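## 4. The open day in the Huvenley hall

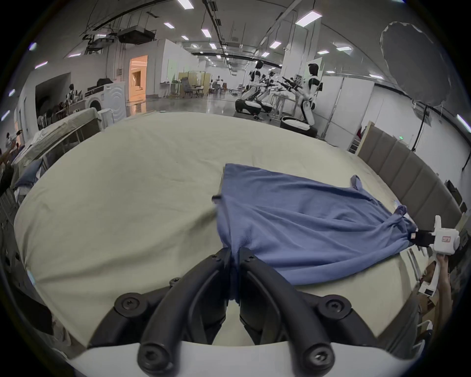

The open day took place on 2018-09-09 and was the first occasion on which people outside the project could try the hand-held grippers themselves. We had two aims. The first was to learn how much explanation a visitor needs before he or she can handle clothing with the tool. The second was to see which parts of the hall visitors find interesting when they are left free to walk.

**Figure 3.** Handling a garment on the bed with two hand-held grippers during the open day. Wheeled humanoid robots stand in the hall behind.

In total 196 visitors were registered at the entrance, and 53 of them took part in the folding activity. Participation was open to all adults. Each participant received a short spoken instruction from a member of the Bivar team, then tried to fold a garment on the bed. We did not correct the grip during the first attempt. If the garment slipped, the participant could start again as many times as wanted.

Of the 53 participants, 43 completed at least one fold which they themselves considered acceptable. The most frequent difficulty was the first contact with the cloth. Many participants closed the fingers too early and caught nothing, or pressed them too deep and took the sheet together with the garment. The arrangement shown in Figure 3, with one gripper at the lower edge of the garment and the other at its corner, was found by several participants without our help. Keeping the fabric under tension between the two tools was learned more slowly.

After the activity we asked for written comments and received 50 forms. Participants often wrote that the tool felt easier than it looked, but that they missed the feeling of the fabric in the fingertips. A smaller group complained about tired wrists. Several asked whether the robots would later use the same fingers. In our opinion this question should be answered already in the first instruction, and we have changed the text for the December visit accordingly.

We must mention one limitation. The visitors came on a Sunday and by their own choice, so they were probably more curious about robots than the general public.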